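Neltisora Ledger Desk 6: Trial Balance and Consolidation Module

Print this page | E-mail this page 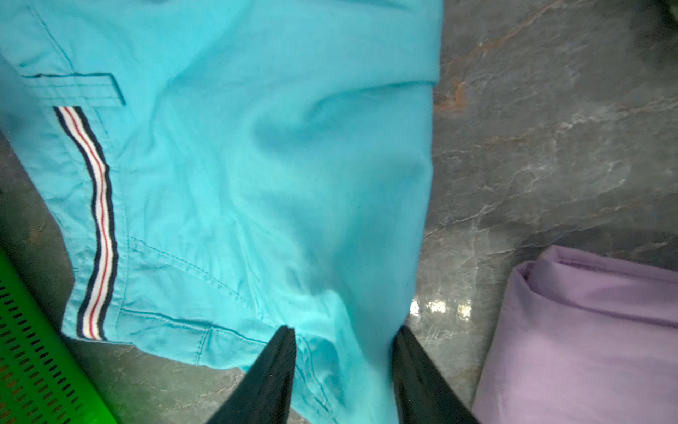

Turquoise garment with striped side trim on a gray marble countertop.

Ledger Desk 6 is an add-on module for finance teams that close more than one entity each month. It imports trial balances, maps them to a group chart of accounts and posts intercompany eliminations as reversible journals.

Specifications

Entities per group: up to 124
Import formats: CSV, fixed-width text, XLSX
Reporting currencies: 5 per group
Approval levels: 6
Audit log: read-only, exportable by period

Mapping tables are held by entity and effective date. A change to a mapping does not restate closed periods unless the period is reopened by a user with controller rights. Unmapped accounts are posted to a suspense line and listed on the exceptions report.

Translation uses closing rates for balance sheet accounts and average rates for income accounts. Historical rates for equity can be entered by hand. Differences go to the translation reserve.

The module requires Ledger Desk Core. Licenses are sold per group, with no limit on read-only users. The May update adds partial ownership percentages.

Reader comments

Desta Moges: Does the elimination journal carry the counterparty code through to the export? Version 5 dropped it.

Abenezer Sisay: Yes, in the last column. You have to turn it on under Export Settings.

Desta Moges: Found it, thanks.

Related items

Dralorau Fixed Asset Register
Mamo Expense Import Tool
Wamberg Bank Reconciliation Connector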